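Search this site Enter keywords Go

Home News Permits Decks & Porches Tools Contact

Ivmont drops permit rule for low decks, but the savings look thin

Sun 15 September

Homeowners in Ivmont will soon be able to build a small ground-level deck without a building permit. The town says the change will save people time and money. How much of either is open to question.

Under the new rule, which takes effect in October, a deck needs no permit if it covers no more than 231 square feet, stands free of the house and has a walking surface low enough that no guardrail is called for. Anything attached to the house still goes through the full process, with drawings, a footing inspection and a final inspection.

That last condition is the catch. Most people want a deck they can step onto from the back door, and most builders bolt the frame to the house to get there. A freestanding deck can be set right beside the wall, but it needs its own row of posts and footings on that side. The extra concrete, lumber and digging could easily eat up whatever the owner saves on the permit.

The town's notice puts the wait for a deck permit at 46 days. It does not say how much of that is spent on review and how much is spent waiting for owners to send in missing papers. Without that breakdown it is hard to tell whether the rule fixes a real delay or just takes some files off a desk.

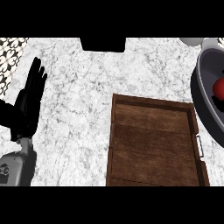
Holub, a deck contractor that works in Ivmont and the towns near it, has welcomed the change and is already advertising "no-permit decks" at a flat price. Buyers should read the small print. The price covers framing and boards on level ground. Stairs, grading and hauling away an old deck are extra, and the ad says nothing about soil, even though parts of the Plilline neighborhood are built on fill.

Skipping the permit does not mean skipping the code. Footings must still reach below the frost line, and joists and beams must still be sized for the load. The difference is that no inspector will look in the hole before the concrete goes in. If a deck sinks or pulls apart later, the owner will have to show it was built right.

Nundico, the next town over, passed a similar rule 2 years ago. It has published no figures on complaints or repairs since, so claims that it "worked well there" rest on very little.

Owners who want a second pair of eyes can still apply for a permit by choice. The fee stays the same. Fines for building a deck that does not meet the limits start at $1000, and the town can order the work taken down.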